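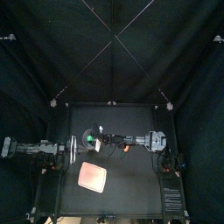 02/10/2026

Back from Undanska after six. Feet sore from standing on concrete all afternoon. I had meant to write up the whole visit on the train but the seat had no table, so this is from memory and from what I scribbled on the back of the parking ticket.

The question I went with was the one I have been asked at work since January: would we be better off buying something to do the small handling jobs at the Warnness shop, or carry on doing them by hand. Packing, sorting, passing things from one bench to the next, wiping down. None of it is hard. All of it takes up the day.

Two arms over a black table, dark cloth round the back and sides. The arm on the right had a clear round container in its fingers and the other gripper was open, close by. There was a pink pad on the table underneath. I thought of our own kitchen, where I pass a cup from one hand to the other without looking and couldn't say afterwards which hand I began with. It made me realise how much of a chore is in that bit in the middle, when both hands have to agree about where the thing is.

I asked what they would want to see before they called a job done. The answer was 500 goes in a row with no one stepping in. I said that at Warnness we would not get through a morning without somebody moving the boxes, or leaving a mug in the way, or turning the big light off. They wrote that down, which I liked.

Clear plastic is a nuisance, they said. So are bags, and anything floppy. I had assumed weight was the trouble but we hardly talked about weight. Most of what we sell at Warnness is either see-through or in a bag, so that was not cheering.

Price of the pair from Sakton, as quoted on the sheet I was given: 3763 a month on hire, fitting extra. Peñalver do one cheaper but it is a single arm and I can't see it folding or passing anything. I have put both sheets in the blue folder.

My own view tonight, for what it is worth. A machine could do one job at one bench now, if the bench was kept for it and the stock came in the same way up each time. Labels, perhaps. It could not do what the Saturday lad does, where he unpacks a crate, finds one cracked, sets it aside, sweeps up and carries on. And I would not have one in the house. I timed myself emptying the dishwasher when I got in and it was under five minutes, with the radio on.

I will say at the meeting that we should wait, and ask Undanska if they would try 50 of our own tubs, lids and all. If they can manage those I would look at it again. I need to find out who pays for the postage on the tubs.

Other things. The back tyre is soft again. Had soup and the end of the loaf. The train home was 30 minutes late and I read the same page of my book most of the way — the one with the map — and still don't know where the river is meant to be. Must ring the dentist in the morning, and take the folder in.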